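Ticket: Label printer on packing bench drops off the network overnight
Status: Resolved, monitoring
Opened: 21/03/2023
Site: Drillgate
Product: Trukell desktop label printer, Ethernet model
Priority: Normal

Problem as reported

The printer on the packing bench works all day and is unreachable the next morning. The print queue on the server shows the device as offline. Jobs sent before the first shift pile up and print all at once when someone power cycles the printer. The front light stays green the whole time. The fault was first noticed in January, went away for a while, and is now back every morning.

Initial checks

Cable swapped for a known good one. No change.

Moved to a different wall port. No change. The old port was tested with a laptop and passed traffic without errors.

Printer firmware was one release behind. Updated, settings restored from backup, left overnight. Offline again in the morning.

Ping from the server fails while the printer is in the failed state. Ping from a laptop on the same switch also fails, so routing between the office and bench networks is not involved. The link light on the switch port is on. The printer can still produce its configuration label from the front button, and that label shows the expected address. 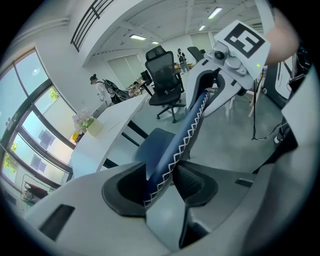

Switch log

The log for the port shows the link dropping from 1000 to 10 at 21:40 each evening and staying there. The printer has an energy saving mode that slows the network interface after 60 minutes with no jobs. The last job of the day is normally sent at 20:40, so the times match. The link should come back up to full speed when traffic arrives. On this unit it does not.

The switch has its own energy saving feature, turned on for all ports by the Bangash configuration template. With both features active, the port reports link but passes no frames in either direction. Port counters stayed flat during a test of 200 pings.

Tests

Test A: printer energy saving off, switch feature on. Left overnight. Online in the morning.

Test B: printer energy saving on, switch feature off for this port only. Left overnight. Online in the morning, first label slow by 5 seconds.

Test C: both on, idle timer shortened. Failed after the timer ran out. Repeated with the same result.

Change made

Switch feature turned off on the bench port. Printer energy saving left on at the default timer. Port description updated so the template does not overwrite the setting at the next push.

The queue on the print server (Nina) was set to discard jobs older than 40 minutes. Previously there was no limit, which explains the stack of old labels after each restart. Anyone who needs an expired label has to send it again from the order screen.

Open items

The template still turns the feature on for new ports. A separate request is needed to change that.

The second printer of the same model is on an older switch without the feature and has not shown the fault. No change made there.

If the printer goes offline again, do not power cycle it. Save the switch log and the port counters first, then add them to this ticket.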